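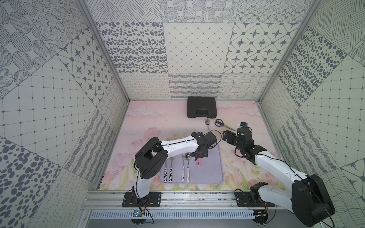
*Cow-print cutlery on the lavender placemat, with the left arm over dinner and the right arm near the scissors.*

## Table manners, continued

The cutlery task has now eaten most of the spring. When Leonie Brandes proposed it in April, the plan was a warm-up: two weeks of forks and spoons, then on to the interesting stuff. We are still on forks and spoons. The interesting stuff has been moved to a tab in the planning sheet called "later," where it has company.

For readers over in the Henao building who only hear the swearing through the wall, the job goes like this. You sit with a small hand-held arm in each fist, and the two big arms in the enclosure copy whatever you do. You pick up a utensil, you put it on the placemat with its head toward the back wall, you do it again with the next one. The recordings go into the Totaseck set, and a policy trained on them is supposed to pick up the habit. Any six-year-old can be taught this in an afternoon, provided you have dessert to threaten them with.

As of this week we have 1,189 recorded runs. Hannelore Nolte went through them all with a pot of coffee and threw out 397, mostly for what her notes call "dithering." Dithering is when the person driving stops over a fork and thinks about it. The policy learns this beautifully. We had a version last month that would reach out, hover for a long contemplative moment, and go home. It was the most human thing we've trained so far and it was no use at all.

So the new house rule is that you decide where you're going before you start moving. If you miss the handle, back off, come in again and keep the tape, because we do want recoveries in there. If you miss it three times, stop the run and go get some air. Ida Wiegand holds the current record for a clean four-piece setting and would like it known. I would like it known that she practices at lunch.

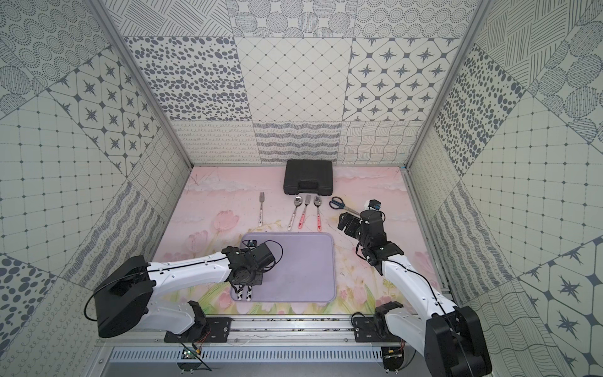 The scissors remain a sore subject. They were added as a distractor, something for the policy to leave alone, and for a while every new driver went straight for them. Bohdana Hladun's theory is that people see blue handles and feel invited. Her fix was to write "NOT CUTLERY" on the task card, and it has helped, though Bohdana has since been asked whether the black case is cutlery and has gone a little quiet.

We're also swapping handle designs more often. Cow print had a long run, and the policy had started to act as if spots were the whole definition of a fork. The red cartoon set is in rotation now. If you drive a session, log which set you used in the first column. "The ugly ones" is not an entry, since opinions differ on which those are.

Still wanted:

- Left-handed drivers. We have one, and she's tired.
- Somebody with ten minutes and a narrow brush for the grooves in the front rail. There's grit in there.
- Starting layouts that look like a real drawer got tipped out. Ours are all suspiciously tidy.

Birgit Stöcker has the sign-up sheet. New drivers get a practice block that doesn't get recorded, so you can be terrible in private, and after that Hannelore sees everything.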